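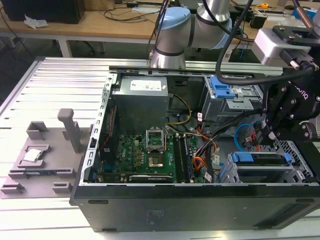

About Covis

Covis is a small workshop and training school for people who look after robot cells. We started because our founder, Andor Szilágyi, kept getting calls from shops that had bought a perfectly good arm and then had no one on staff who knew how to live with it. The arm would run fine for a few months, a finger would work loose or a fixture would get bumped, and the whole cell would sit under a tarp until somebody could fly in. Andor thought the people standing next to the machine could do most of that work themselves, and he was right!

We now have 4,000 square feet, half of it classroom and half of it floor. The floor is where everybody would rather be.

The Cinano cell

The cell our students spend the most time with is called Cinano. Its job is work on desktop computers: processors, memory, drives, cables, all the fiddly stuff that people do without thinking and that a gripper has to be taught one small move at a time. We picked computers on purpose. They have tight corners, soft cables that never lie the same way twice, and parts that you really don't want to squeeze too hard. If you can keep a cell happy doing this, you can keep one happy packing boxes.

Cinano sits on a slotted aluminum table, and we love that table more than is reasonable. Everything can be moved, and everything can be put back. The parts fixture beside the computer is 3D printed, with raised blocks and pockets, and it gives the processor a place to rest. The first version had pockets that were too snug, and parts would stick and come up crooked. We opened them up a little and rounded the top edges, and that was the end of it. We keep the print files for every version (yes, even the bad ones – students learn a lot from the bad ones).

How we look after it

Every session on Cinano starts the same way. Power off, hands on. Students check the gripper fingers for play, look over the bolts, and follow the cable from the gripper back up the arm with their fingers to feel for rubbing or flat spots. Then they wipe down the lens on the wrist camera with a dry cloth. After that the arm comes up at slow speed and visits its taught points above the table, one after the other, with a student's hand near the stop button the whole way.

If a point is off, we don't just nudge it and move on. We ask what moved. Was it the fixture? The computer case? A finger that was put back a hair out of line? Andor likes to say that a touched-up point is a note you wrote to yourself in disappearing ink, and by the end of the first week everybody is tired of hearing it and everybody does it his way.

Sockets get their own lesson. The contacts are fine and easy to bend, so before any processor work we have students check the approach height over the open socket, then check it again from the wrist camera. It's a great view for this kind of work, and it shows you right away how little room the fingers have among the cables.

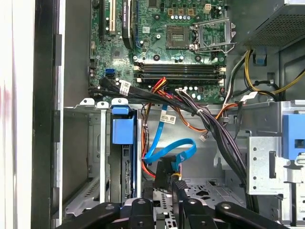
The wrist camera's view on Cinano, with the processor socket open and all four memory slots empty.

Cables are the other big subject. There is no perfect answer to a bundle of wires in a computer case, and we don't pretend to have one. Students try different approach angles, write down what caught and where, and pin the notes up by the cell for the next group. Some of those notes are two years old and still the best thing on the wall.

Who comes here

Maintenance techs, mostly, along with machine operators who got curious and a good number of people changing careers. Our basic course, Sowah, runs 20 days and assumes you can hold a hex key. Zastel is the follow-up for people who already have a cell at work and want to go deeper into gripper rebuilds, fixture design and re-teaching after a crash. Groups are kept small so that everyone gets plenty of time at the controls.

The next Sowah group starts in March. Come by before then if you'd like to look around – we're always glad to show people the floor, and if Cinano is up and running you can watch a check from start to finish.

Page updated January 9, 2024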